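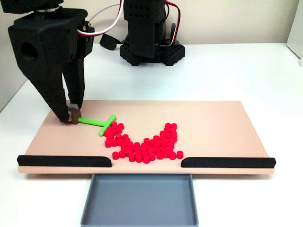

## The sweeping cell and the stop that didn't stop

Last month's summary from Sernport said the peg-sweeping job had run 629 cycles "with one minor interruption." I asked to see the log for the interruption. It's worth more than four words.

The job is simple on paper. The arm holds a green T-shaped pusher and sweeps red pegs across the board and through the gap between the two black rails, into the gray tray. The rails are there to keep pegs from going over the front edge anywhere else. The gripper has to keep a firm hold on the very end of a long handle, and that is where the trouble started.

In February, partway through an afternoon run, the handle twisted in the fingertips and the crossbar rode up onto a rail. The arm kept pushing. The force limit should have halted it at once, and it didn't. Ferhat Çınar, who was at the bench, hit the stop button, and the arm carried on for 2 seconds before it quit. Two seconds doesn't sound like much until you picture your hand over that tray, picking out a stuck peg, as people in this shop do all day long.

The first explanation we got was "operator set the grip too low." Maybe. The grip setting was the one printed on the job card, so if it was too low, the card was wrong and Ferhat wasn't. The second explanation came from Gallodwood, who did the integration: the force limit had been switched off during tuning and never switched back on. That I believe. What they haven't explained is the stop button. They say the delay was "within expected behavior for a controlled stop." Expected by whom? I've read the risk assessment twice and can't find two seconds anywhere in it.

Melahat Dönmez has since gone through the logs and found 4 earlier runs where the tool slipped and the software marked the sweep as finished anyway. All of them are in the success count. I'd like to see that number again with those taken out.

What has changed so far:

- The force limit is back on, and the job won't start without it.
- Grip setting raised, job card reprinted.
- Hands stay clear of the board and tray until the arm is parked and locked out.

Still open: the stop delay, and whether a long handle is a sensible thing to ask those fingertips to hold. Gallodwood has offered a software update. I've asked for a measured stopping time, taken on our bench with one of us watching. If you've seen a slip or a slow stop on this cell, even a small one, write it up and send it to Melahat before the next review.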